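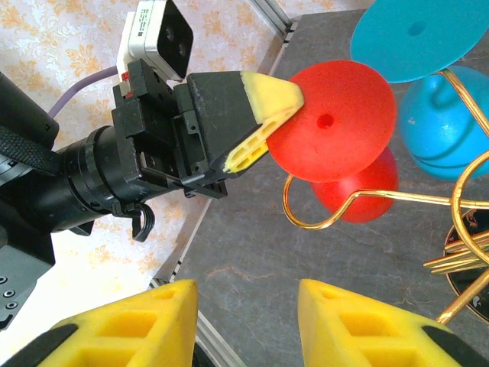
How long should the dehumidifier stand before it is switched on for the first time?

The unit must stand upright for at least three hours after it has been moved into the room. If it has been carried or stored on its side, leave it upright overnight.

Section 3 – Placing and starting the Plomlow dehumidifier

3.1 Choosing a position

The Plomlow draws damp air in at the back and returns dry air through the top grille. Both openings must be kept clear at all times. In most homes the best position is near the middle of the dampest room, or in a hallway onto which several rooms open.

1. Select a level, firm surface that will bear the full weight of the unit.
2. Leave a gap of at least 100 mm between the back of the unit and any wall, curtain or piece of furniture.
3. Leave the space above the top grille open. Do not place the unit under a shelf or window sill.
4. Close outside doors and windows in the room to be dried.
5. Lock both front castors by pressing down the grey levers.

Caution: Do not use the unit in a bathroom or in any place where it may be splashed.

Note: Papered walls should be allowed to dry slowly. When new paper has been hung, use the Low setting for the first two days. Fast drying may cause the joints to open.

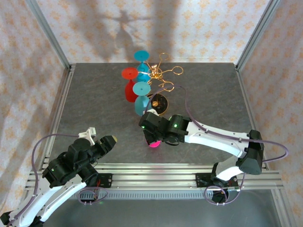 Figure 2. Patterned paper on the back and side walls.

3.2 Fitting the tank and hose

The unit may be used with the water tank alone or with the drain hose supplied. The tank must be in place in either case, or the unit will not start.

1. Slide the tank in from the front until it clicks.
2. If the hose is to be used, remove the rubber plug from the outlet and keep it in a safe place.
3. Push the Gisler connector fully on to the outlet and turn it clockwise until it stops.
4. Run the hose downhill to a drain along its whole length. The hose must not rise at any point.

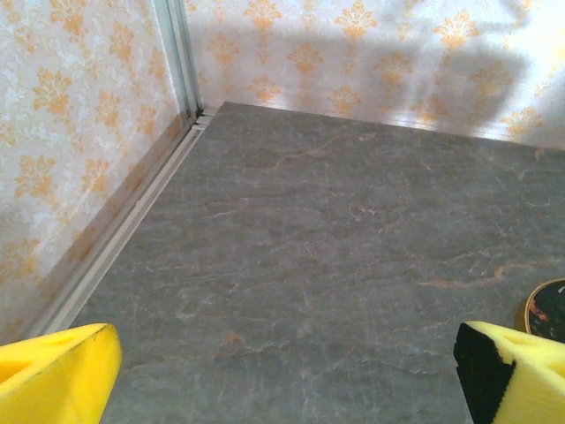
Check the outlet and the hose joint for drips after the first hour of use, and again on the following day. Wipe the area beneath the joint with a dry cloth before each check. On a plain, light floor a small leak is easily noticed. A mottled grey floor with thin rusty streaks, as shown, can hide one, and a sheet of white paper should be laid under the joint during the check. If the paper is marked by water, switch off the unit, refit the connector and repeat the check.

3.3 First start

1. Plug the unit directly into a wall socket. Do not use an extension lead.
2. Press the power button once. The green lamp will light and the fan will start.
3. Press the humidity button until the wanted level is shown. The factory setting of 46 per cent is suitable for most living rooms.
4. Leave the unit to run without changing the setting until the following day.

It is normal for the fan to start before any water is collected.
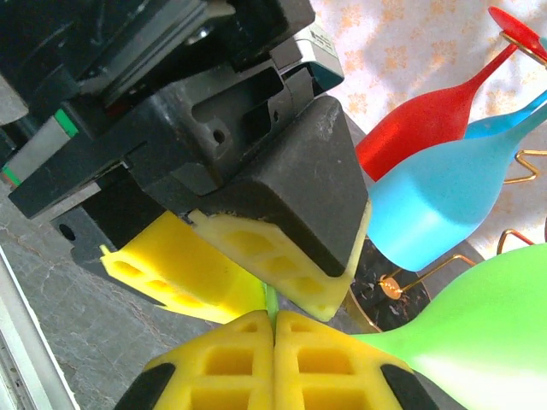
It is also normal for the room to feel a little warmer while the unit is in use. In cold weather – usually in February, when unheated rooms are at their coldest – the unit will stop from time to time to clear frost from its coils. The lamp will flash during this period. Do not switch the unit off.

3.4 If the unit does not start

Tank lamp red: the tank is full or is not fully pushed in. Empty it and refit it.

Green lamp lit, fan silent: the air in the room is already drier than the chosen level. Select a lower level to test the fan.

No lamps: check the fuse in the plug. Replace it only with a fuse of the same rating.

If the fault remains, contact the Hukside service desk and quote the serial number printed beneath the tank. For care of the air filter, see Section 4.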